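The Table Comes Back to the Reading Room

When the reading room at Hellasgate reopened to members in September, the shelving was where it had always been and the windows had been cleaned. The change most often mentioned in the visitors' book was to the long table, whose pale top had spent many years beneath a fitted green cloth. The decision to leave it uncovered was taken by the house as part of its furniture programme, and it has altered the character of the room.

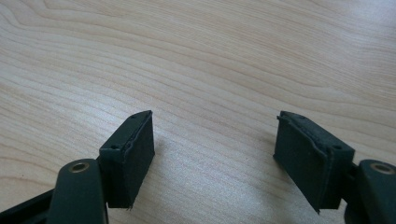 Sigita Pärn
Furnishings Editor, Cimholm Quarterly

The table was supplied to Hellasgate by the Žukauskas workshop, which at that time made furniture for schools, libraries and public offices. The order book for the period survives. It lists 70 tables of the same pattern, of which Hellasgate took one, and gives the width of the top as 833 millimetres. The cloth was added later, at the request of a former librarian who disliked the sound of pencils on a hard surface.

Tables of this kind were intended to be plain. The wood is light in colour, and such ornament as there is comes from the grain, which travels across the surface in long waves and closes in places into ovals and ripples. Readers who have used the room for years report that they had no idea the pattern was there. Several now ask for the same seat on each visit.

The work of restoring the top was modest in scale. Old adhesive from the edge of the cloth was softened and lifted by hand, and the surface was then cleaned with a barely damp cotton pad. Sanding was considered and rejected. The programme's guidance advises against removing any material from a top of this age, and the house has followed that advice throughout.

Light was a more difficult matter. A pale table reflects a good deal of it, and glare can tire the eyes during a long afternoon of reading. Under bright light the middle of the wood may look almost white, while the darker bands of the grain remain easy to follow. The lamps have accordingly been lowered and fitted with deeper shades.
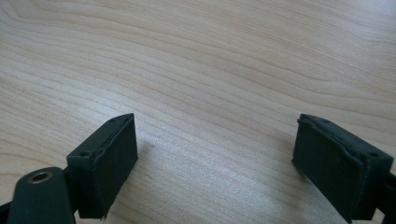
Care and Use

Members are asked to place cups on the side shelf and to use pencil when taking notes. Felt pads are available at the desk for heavy volumes. The top is dusted each morning with a dry cloth, and polish is not applied.

A second table, at present in the Gindarance annexe, will be treated in the same manner next year. The reading room will remain open while that work is carried out.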